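**Kit de pince manuelle Akel : retour après location, et question sur l'offre Selard**

---

**plieur_du_dimanche** — 9 août 2022

Bonjour à tous,

Je vous prie d'excuser mon français, ce n'est pas ma langue maternelle et j'écris lentement. Je voudrais donner mon avis sur le kit de pince tenue à la main de chez Akel, que j'utilise depuis le mois de mars pour enregistrer des démonstrations de pliage de vêtements. Je l'ai pris en location par Selard, avec leur service de traitement des données. Je n'ai aucun lien avec les deux sociétés.

Ce que je fais : des gestes à la maison, dans la chambre, avec du linge ordinaire. Prendre, secouer, plier, poser. Les enregistrements servent ensuite à entraîner une politique pour un petit bras. J'ai livré 153 démonstrations jusqu'à présent, et Selard en a refusé 12.

D'abord le positif. La prise en main est rapide. Les doigts jaunes sont assez souples pour attraper un tissu fin sans le marquer, et je peux travailler assis par terre ou debout sans changer de réglage.
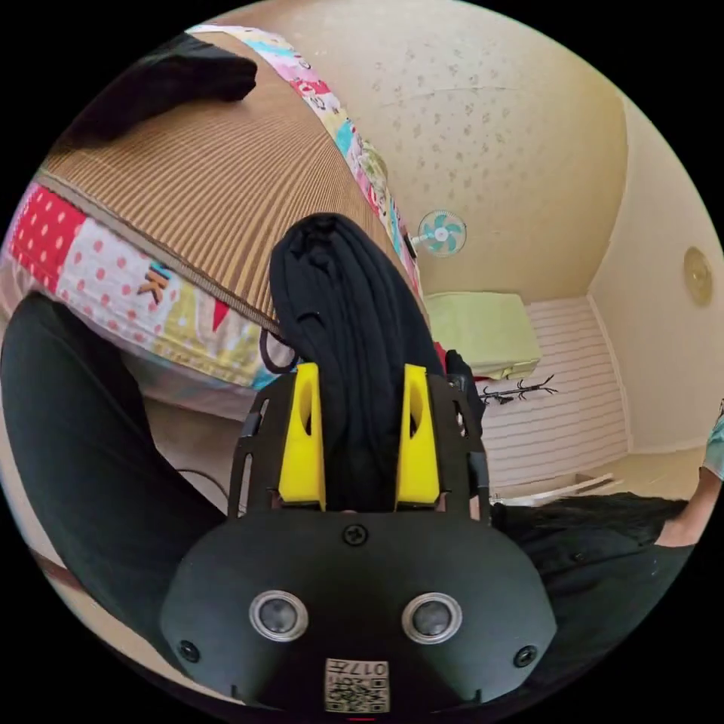
Le point plus difficile, c'est le linge noir. La pince est noire, mes vêtements sont souvent noirs, mon pantalon aussi, et le logiciel de contrôle perd parfois le contour du tissu. Sur les 12 refus, la plupart portent la mention « objet non séparable ». J'ai écrit au support, qui m'a conseillé de choisir des vêtements clairs. Je comprends la réponse, mais elle ne me satisfait pas entièrement : dans une vraie maison, il y a du linge noir.

Deuxième point, les cordons. Une boucle fine se prend facilement dans les ouvertures du cadre autour des doigts. Il faut alors tout arrêter et la dégager à la main.

Ma question : la caution de 2,000 euros (je recopie comme c'est écrit dans leur contrat, il s'agit bien de deux mille) vous semble-t-elle normale pour ce type de matériel ?

---

**Garance_bzh**

Bonjour, et ton français est très bien.

Pour la caution, oui, c'est dans leurs habitudes. Relis quand même l'article sur l'usure des doigts. Chez moi ils ont voulu retenir une paire complète pour une petite déchirure à la base. J'avais envoyé des photos à la réception du colis, alors ils ont renoncé, mais il a fallu trois courriels.

---

**atelier_nord**

Je ne suis pas d'accord avec la critique sur le linge noir. Ce n'est pas un défaut du kit, c'est une question d'éclairage. Avec une lampe placée sur le côté, les plis ressortent et le logiciel suit très bien. J'ai fait toute une série de pantalons noirs sans un seul refus.

Par contre le prix de la location est trop élevé, là-dessus je ne discute pas. Avec le Jetska on achète la pince une fois et on n'en parle plus.

---

**plieur_du_dimanche**

@atelier_nord Merci pour le conseil. J'ai essayé avec une lampe de bureau, posée à gauche du lit. Le résultat était meilleur pour les plis, mais une ombre dure tombait sur le dessus-de-lit, qui est déjà très coloré (du patchwork, des pois, des lettres). J'ai eu l'impression d'échanger un problème contre un autre. Peut-être que ma lampe est trop forte. À quelle distance placez-vous la vôtre ?

Pour le Jetska, je l'ai considéré. Mais si j'ai bien lu la notice, le traitement des trajectoires est à notre charge, et je n'ai pas une machine assez puissante.

---

**atelier_nord**

À deux mètres, tournée vers le mur. Jamais directement sur le tissu.

Et le traitement peut se faire la nuit sur un ordinateur moyen. C'est long, mais c'est faisable.

---

**mt_robotique**

« C'est faisable », il faut voir. J'ai eu le Jetska pendant 2 mois avant de le revendre. La mécanique est correcte. Le logiciel, non : l'étalonnage était à refaire après chaque changement de pièce, et la documentation renvoyait à des pages qui n'existaient plus. Je préfère payer Selard et recevoir des fichiers propres.

Je rejoins en revanche le premier message sur la réponse du support. « Choisissez des vêtements clairs », ce n'est pas sérieux de la part d'un service qui facture le contrôle qualité à part.

---

**Garance_bzh**

Pour les cordons : je mets un morceau de ruban adhésif en tissu sur les ouvertures latérales du cadre, côté extérieur seulement. Vérifie que les doigts ferment toujours à fond, et retire-le avant de rendre le matériel !

---

**atelier_nord**

Mauvaise idée à mon avis. La colle reste sur le plastique, et avec un loueur qui chipote déjà pour une déchirure…

---

**Garance_bzh**

Jamais eu de trace. Ça dépend sans doute du ruban.

---

**plieur_du_dimanche**

Je vous remercie tous. Je vais tourner la lampe vers le mur et refaire une petite série avec les mêmes vêtements noirs. Pour le ruban, je vais d'abord demander à Selard par écrit si c'est autorisé — je préfère perdre quelques jours que la caution.

Une dernière chose que j'ai oubliée : est-ce que quelqu'un a essayé les doigts Garg sur la pince Akel ? Le vendeur les annonce compatibles, mais je n'ai trouvé aucun avis d'utilisateur.

---

**mt_robotique**

Essayés. Ils se montent sans forcer, mais ils sont plus rigides. Bien pour des boîtes, moins pour un tee-shirt. Et pense à prévenir Selard si tu les utilises, l'ouverture maximale n'est pas la même et ils doivent modifier le fichier de configuration de leur côté.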